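**Board: Facilities and Shared Spaces**
**Thread: Proposed changes to locker assignment and quiet hours, Gerar Building**

**I.Guthrie_Facilities** (moderator)
Posted 2026-10-18

Members and tenants are invited to comment on the proposed changes to locker assignment in the Gerar Building. The text below replaces the draft circulated in March.

1. Lockers will be assigned by term and will no longer be held from year to year without renewal.
2. A locker that has not been renewed within 6 weeks of the start of term will be opened by staff in the presence of a second employee, and its contents will be bagged and labeled.
3. Bagged items will be kept at the front desk for the remainder of that term.
4. Each person may hold one locker. Groups may apply for 2.
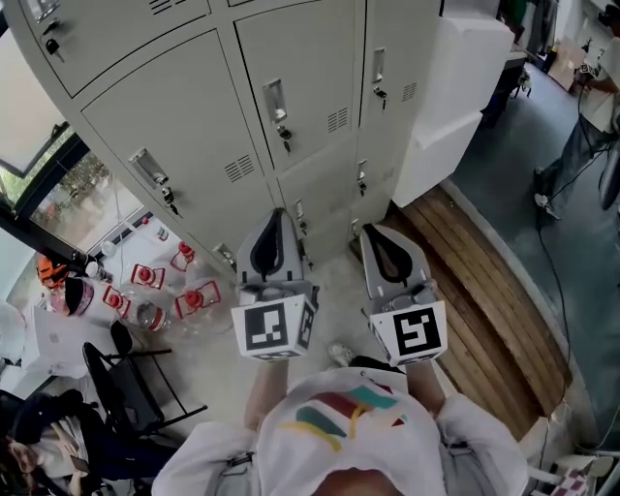 The building has 100 registered users on the current list, and requests for storage have exceeded supply in each of the last two terms. The office considers term renewal to be the fairest method available without the purchase of additional units. Comments on quiet hours may also be placed in this thread.

Iona Guthrie
Facilities Office

**dervishi_tenant**

Thank you for posting the revised text. The Dervishi reading group has no objection to items 1 and 4. Item 2 is a concern. Several of our members travel for long periods and do not read the board. We request that a written notice be taped to the locker door before it is opened, in addition to any message sent by email.

**mallow_k**

I support the proposal as written. Under the old rules I was on the waiting list for two terms while lockers near the east stairs went unclaimed. A person who cannot answer one email in six weeks does not need the locker.

**dervishi_tenant**

With respect, that is not a fair reading of my request. A paper notice costs very little and protects the office from complaints. Our group lost a box of printed materials under the earlier policy and was never told where it went.

**I.Guthrie_Facilities** (moderator)

The request for a door notice is reasonable and will be added to item 2. The notice will be posted no later than the fourth week. With regard to the box of printed materials, please write to the office directly with the locker number and the term in question, as individual cases are not handled on this board.

**northstair**

May I raise the matter of quiet hours in the upper room. The current sign states that quiet hours begin at 6 in the evening. The printed handbook states that they begin at 8. Users follow whichever one suits them, and this has led to disputes on two occasions that I know of. The Zeltach choir holds a valid booking until 8 and was asked to stop singing by a user who pointed to the sign.

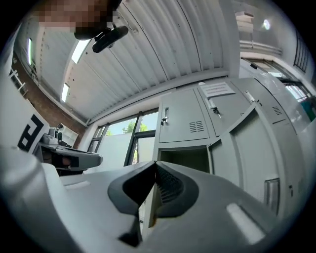 *Upper room, window side.*

I would ask the office to state which hour applies and to remove the other one from circulation.

**mallow_k**

The sign should apply. Sound carries a long way in that room, and people studying next door hear every word. The choir could use the ground floor.

**cesodia_bookings**

I manage bookings for Cesodia, which shares the floor with the choir. The ground floor is not available to outside groups after 5, so the suggestion above would end the choir's rehearsals altogether. I have worked beside them for most of the year and have found them considerate. They close the doors, and they finish on time.

My own preference would be for the handbook hour to stand on days when a booking is in place, and for the sign to govern all other days.

**mallow_k**

A rule that changes from day to day is a rule that people will get wrong. I would accept 8 if it applied all week — but please choose one.

**northstair**

I agree with mallow_k on that point, though perhaps on no other. A single hour is easier to post and easier to enforce.
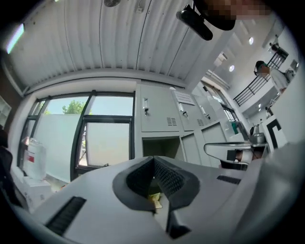 **Which hour applies to the upper room until the matter is settled?**

The handbook hour of 8 applies, and the sign will be covered until a decision has been made.

**I.Guthrie_Facilities** (moderator)

The question and reply above have been entered on behalf of the office so that they can be found by search. The conflict between the sign and the handbook was an error by this office — the sign was printed from an older edition.

The suggestion from cesodia_bookings will be considered together with the single-hour option. Comments on both topics remain open. Users who wish to object to item 4 should state whether they are writing as individuals or for a group.

**dervishi_tenant**

Thank you for the change to item 2. I have sent the locker number to the office by email. Please confirm whether groups that already hold 2 lockers must apply again, or whether the existing forms will carry over into the new term.

**I.Guthrie_Facilities** (moderator)

Existing forms will not carry over. The new form will be available at the front desk and on this board.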